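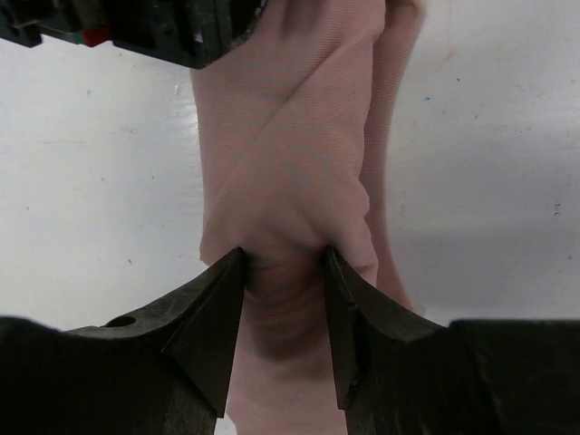 Folding by machine: can it do your laundry yet?

Tips page, by Pichit Panyasiri

Many readers write to me the same question. When can we give the washing to a robot and go for a walk? My short answer is: keep your hands ready for some more years. Lifting a cloth is the easy part. A plate has the same shape every time you pick it up, but a shirt has a new shape each time, and when you hold it in one point it twists and hides its own corners.

What helps a machine also helps a child or a tired person, so I give my tips for all of them.

Shake first. Hold the shirt by the shoulders and give it two strong shakes before it touches the table.

Use a plain table, in a colour different from your clothes. White socks on a white table are difficult even for my eyes.

Lay it flat, then fold. Most bad folds begin with a sleeve that is still under the body.

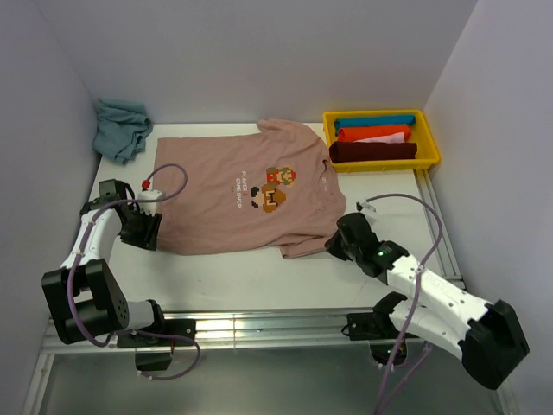

With a T-shirt I always start at the hem. Pull it gently until the cloth lies smooth, then bring the sleeves in, then fold in long parts so that it stands well in a tray or drawer. Two hands are better than one here – this is true for arms of metal also.

My neighbour Kalkidan Wako asked if she should wait for a machine before she buys a new chest of drawers. I told her no. Folding one simple shirt on a clear table, yes, I believe machines will do this well. But a basket with 32 different things, with bed sheets and baby socks and one jumper inside out? For this I would not pay yet.

Fitted sheets I leave for February. I still fold them badly myself.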